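About Natota

Natota is a small firm that refits shops, clinics and classrooms. We started in a rented unit on the Gilivden road, making counters for two bakeries, and most of our work still comes from people who have used us before or were sent by someone who has.

We measure, draw, build and fit. We don't do plumbing or electrics ourselves. For those we bring in Thygesen, a firm we have worked with for 9 years, and their part is shown separately on your quote so you can see what you are paying for.
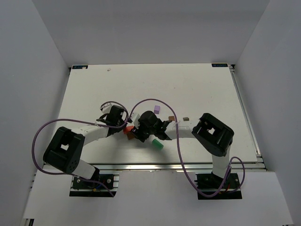
Our customers mostly ask for plain surfaces that can be wiped down and will put up with daily use. White is the usual choice for worktops. It shows marks sooner than other colours, and a white top that gets used will pick up faint grey scuffs. Metal rail along the near edge and down one side gives a neat finish, and we are happy to quote for it. If you would prefer wood or a darker colour, ask for samples before the drawings are signed off, as changes after that point are charged.

A typical job takes 30 working days from signed drawings to handover. Schools are booked into the holidays, and the October break fills up early. We hold a deposit on every job over £3000 and nothing on jobs below that.
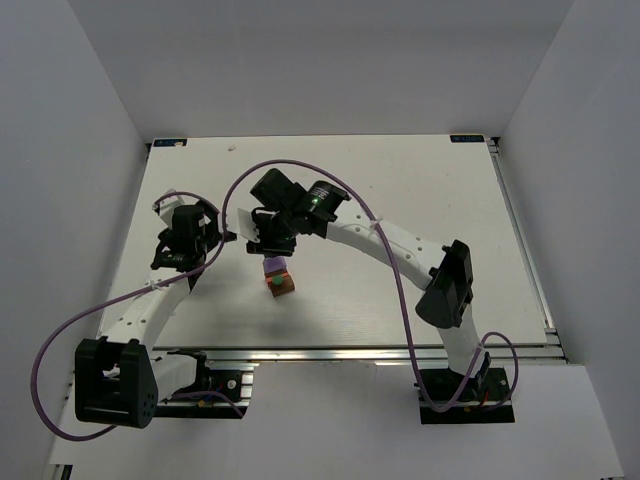
Fitting is done by our own staff. They will arrive with dust sheets, take away the old units and leave the floor swept. Where a shop has to stay open we work in the evenings, at a higher rate, which we agree with you beforehand.

In the year we took over Clorkon, a joinery shop two streets away, we kept on its staff and its spray booth. Doors and drawer fronts are now finished there and everything else is made at Gilivden road. Repairs to old Clorkon units are still accepted. Please send the order number if you have it.

Page last updated Jan 28, 2023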